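Laundry folding (robotics)

Laundry folding is the chore I get asked about most, so I'll start with what I know. A towel is pretty much solved — four corners, flat cloth, done. Clothes are another story! Sleeves twist, legs roll up, and every shirt lands in a new heap.
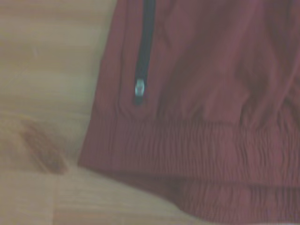

Zippers and elastic cuffs are still the hard part, if you ask me. Elastic pulls back into a bunch as soon as the gripper lets go. Asanka Sarkar's team at Mirkden ran 114 folds on sportswear last February, and 11 came out neat enough for a drawer (my drawer, anyway, and I'm not fussy). See also: Ironing, Sock pairing.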